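Unit 5: Moisture in Dry and Baked Foods

Reading: course packet, section 18. Bring the sorption chart to lab.

Water content and water activity are separate quantities. Water content is the mass of water in a sample, given on a wet or dry basis. Water activity (aw) is the vapor pressure of water over the food divided by that of pure water at the same temperature. Mold growth, texture and many reaction rates follow aw more closely than they follow content.

Worked example, dry basis. A sample weighs 456 g before oven drying. The loss on drying is 116 g, leaving 340 g of solids. Dry-basis moisture is 116/340, or 34.1 percent. Wet-basis moisture is 116/456, or 25.4 percent. State the basis every time – an answer without it gets half credit. 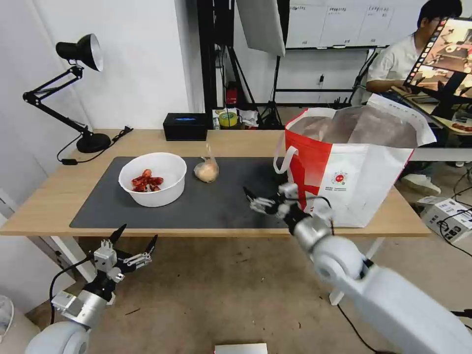

Bread changes in two ways after baking. Starch retrogradation firms the crumb even when no water leaves the loaf. Separately, water moves from crumb to crust, and a crust that was crisp turns leathery. A sealed wrap slows the loss of water to the room but does nothing to stop the second change. Refrigeration speeds retrogradation; freezing, once complete, nearly halts it.

Dried spices sit at the other end of the scale. At low aw they take up water from humid air, and ground material does so faster than whole pieces – more surface is exposed. Adsorption and desorption curves for one product seldom coincide. Label which one you measured.

Problem set: convert both answers above to grams of water per 100 g of solids and per 100 g of sample. Show units.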